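Soils report says the slope is fine, the city wants more borings. Is this normal?
Home & Property > Hillside and Drainage
Posted 26 February 2026 by backslope_in_arley
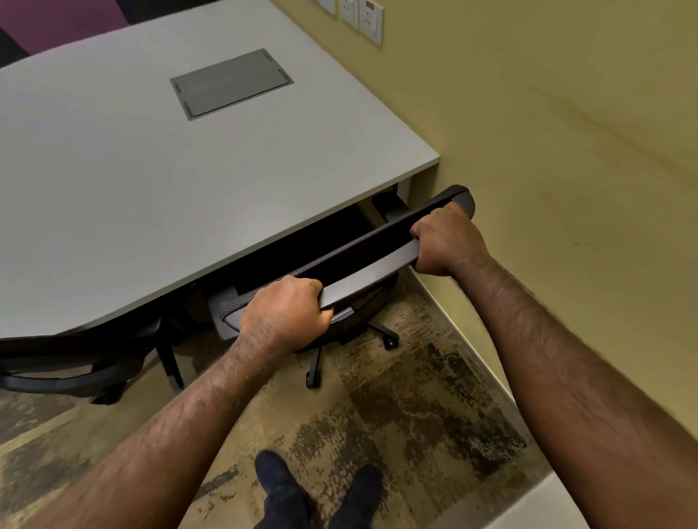 Hi all, long-time reader here. We bought a 1960s house on the uphill side of a canyon road in Arley, and we're trying to add a bedroom and a small bath off the back. The addition itself is tiny (288 square feet, one story), but the back wall of it would sit pretty close to the bottom of the slope behind us, so the building department asked for a geotechnical report before they'd even look at the plans.

Fine, I figured that would happen. We hired Letness, a small firm that two neighbors had used. They came out with a hand crew, dug two test pits down to bedrock, took samples, and six weeks later we had a nice thick report. It says the bedrock is in decent shape, there's a layer of fill and slope wash on top of it, and the addition is OK as long as the footings go down into rock. They gave us a setback from the slope and a drainage plan. I was thrilled!

Then the city's reviewer sent back a correction letter. They want at least one more boring, up at the top of the slope, plus a new stability analysis that uses the results from it. They also asked how the bedding planes run compared to the slope face, and I had to look up what a bedding plane was. Letness says they can do it, but it'll take a limited-access drill rig because no truck is getting up there, and they won't have a date until March at the earliest.

So here's what I'm stuck on. Is a second round like this normal, or did my engineer skimp the first time? Do I have to pay for it, or should it be on them? And can I hire a different company for the second part, or does that open a whole can of worms? My contractor keeps saying "just push back," but he isn't the one whose name is on the application.

Also, there's an old report from 2000 in the city file, done by an outfit called Steinbach for the previous owners when they put in the retaining wall. Letness mentions it in one sentence and moves on. Does that count for anything?

Thanks in advance. I've read so many old threads on here that my eyes hurt.

canyonrat62

Normal. Ours got kicked back twice. The reviewers always want one more hole. Pay it and move on, you'll spend more arguing than drilling. And tell your contractor to stick to framing.

muddyboots_retired

I spent a lot of years logging borings for a living (retired now, so this is friendly talk and you should still listen to the person who has been on your lot). Yes, this is really common, and no, it doesn't automatically mean your engineer did a bad job.

Most small firms scope the first round to what they think the project needs. For a one-story addition at the bottom of a slope, two pits down low is a pretty ordinary starting point. The reviewer has a different worry. They want to know if the whole hillside above you is stable, and you can't always tell that from the bottom. If the layers in the rock tilt out toward your house, that's a very different situation from layers that tilt back into the hill. That's what the bedding plane question is getting at. Picture a stack of books on a tilted shelf — if the shelf leans toward you, you'd like to know it.

Test pits can show you those layers if they go deep enough into rock, so before you agree to a rig, ask Letness two things. First, did they measure the bedding in the pits they already dug? It may be in the logs at the back of the report and just never got discussed in the text. I've seen a correction go away with a two-page response letter because the data was sitting there in the appendix the whole time. Second, ask if they'll call the reviewer. Most cities have hours when the consultant can talk directly with the geologist who wrote the letter, and a short phone call can sometimes turn "a boring at the top" into "a hand-dug pit halfway up." That's a big difference in cost, and you won't need to haul a rig through anybody's yard.

About who pays: look at your contract. Mine always said that response to city review was extra, billed by the hour, and any new field work was a separate proposal. Clients hated that line, but it was there. If yours says "through approval," then you've got a much better argument.

On the Steinbach report, I'd ask for more than one sentence. A report from back then won't meet current standards by itself, and the city will probably want your new engineer to say in writing that they've reviewed the old data and accept it (or don't). But if Steinbach drilled for that wall, those logs could save you a hole. Go get the full copy with the maps and logs, because the scanned one in the city file is often missing the big fold-out sheets. Ours always were. The previous owners might have it in a box.

Switching firms in the middle is allowed, but the new company has to take responsibility for the earlier work or redo it, and plenty of them will just redo it. I'd only go there if Letness stops returning calls.

backslope_in_arley

This is so helpful, thank you! I dug out the report and there ARE little notes on the pit logs with angles and compass directions, so I've emailed Letness to ask about it. The contract says review responses are hourly. Oh well.

terrace_drain_tess

Jumping in with a slightly different take. We went through this in Flundow and I'm glad the city made us do the extra boring. It found 12 feet of old fill at the top that wasn't on any map, and our deck would have been sitting right on it. We moved the deck. It cost us a season and I was cranky the entire time, but I'd do it again.

One practical thing: if they do bring a rig up there, walk the route with them first and get it in writing who fixes what. We lost a run of irrigation line and one very old rosemary bush. Also mark your sewer line yourself if it's on the uphill side, since the utility locating folks only did the public part for us and left the rest up to me. And ask how they're going to backfill the hole and get the dirt off the slope. Ours left a pile by the drain and I had to call them back to haul it.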